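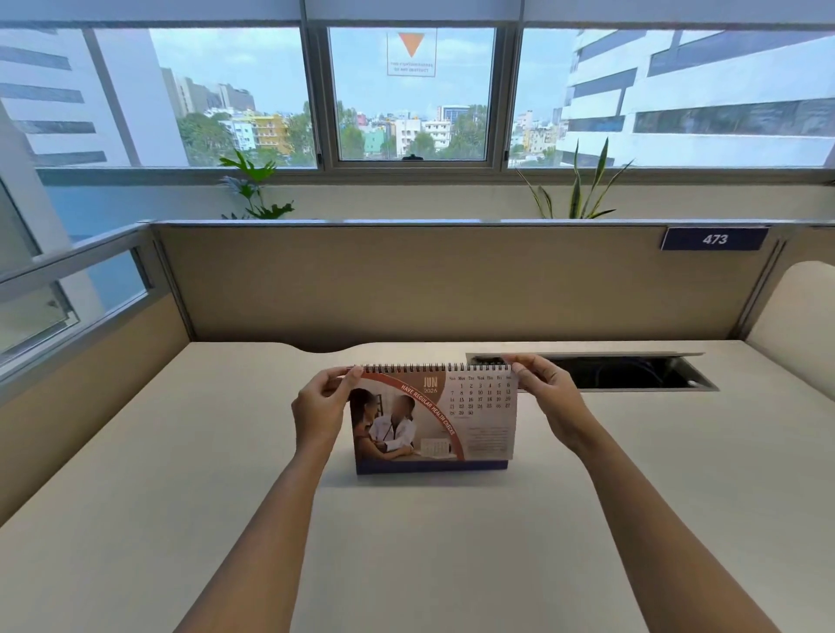

Every spring I decide that I'm going to clear off my desk, and every spring I end up moving the same 3 things from the left side to the right side and calling it April. This year I went further. The mugs went home, the stack of Tulteo invoices went into a drawer, and the pens were tested one by one on the back of an envelope. Most of them were dead. I had been keeping a cup of sticks.

The desk calendar was the only item that survived the purge without a hearing. I got it free, as one does, and I have never liked it. I carry a phone that knows what day it is. So does the computer, and so does the coworker across the partition, who announces Friday every week as if he had arranged it.

Still, it stays. It's spiral bound and stands up like a little tent, and each month comes with some advice. June's is HAVE REGULAR HEALTH CHECKS, on a banner over a photo of a doctor and a woman who looks to be having her blood pressure taken. I flipped ahead and found this out early, so I now have the whole run-up to June to not call the clinic in Durkville.

I like that June 2026 starts on a Monday, which gives it a clean, businesslike look. It ends on a Tuesday, which gives it no look at all.

As for the rest of the desk, I wiped it down and found it was cream. I had been thinking of it as gray. The cable opening at the back I left alone, because those cables have been coiled up in there longer than I've worked here and I don't know which one is the phone.

Next up is the bottom drawer, where I believe there are 50 packets of soy sauce. I'm giving myself until summer.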